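Review: The Skemden Final Box, the talent show party game
September, by Rosalba Gatti
Print this page | E-mail this to a friend

The Skemden Final Box is meant for people who watch talent shows in a group and want to argue about the judges. You get 125 scorecards, a buzzer and a book of forecasts to fill in before the adverts.

We played it over two series. The scorecards are thick and easy to read. The buzzer is too loud for a flat, and there is no volume switch.
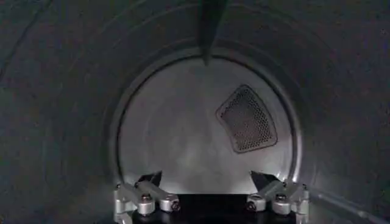 Photo: Keegan Sawatzky

The forecast book is the best part. There are 37 rounds, and the one on sob stories had us shouting at the telly. The rules for tied votes take up a whole page and still left us guessing. We made up our own.

It works less well with catch-up viewing, as somebody always knows who went home. Four players is about right. Refill cards are sold separately, which is a bit mean at this price.

Three stars out of five.

Comments

Fidelina Cuervo: We put tape over the buzzer speaker. Much better.

Isabelle Gosselin: Does it work for dancing shows?

Rosalba Gatti: Mostly. Skip the singing rounds.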